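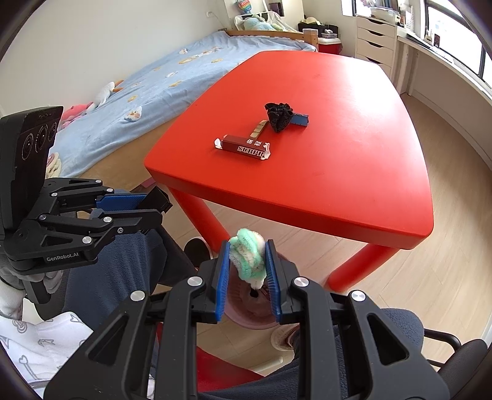 A gripper tool holds something fuzzy and green in a child's bedroom.

Can a robot learn to tidy your room by copying you?

Some scientists say yes. A person picks things up with hand-held grippers that have cameras on them, and a computer studies the recordings. Later, a robot tries the same moves.

It's a clever idea. But should we believe it works? Let's check.

Ilham Lahlou's team at Plallbridge tested a robot called Coklow. After 81 practice recordings, it put away the right toy in 44 tries. That sounds great until you ask, “44 out of how many?” The answer was almost 100, so it missed more than half the time!

Next, they moved it to a room it had never seen. Now it managed only eight. Maybe it had learned one bedroom very well – and not much about tidying.

Hubert Ostrowski, who builds robots too, wants to see the test done again by a different team. So do I. One test in one new room can't tell us much.

Try this: next time you hear that a robot “can” do something, ask how many times it tried, and where.

Word to know
Data: the information a computer learns from, like recordings of hands at work.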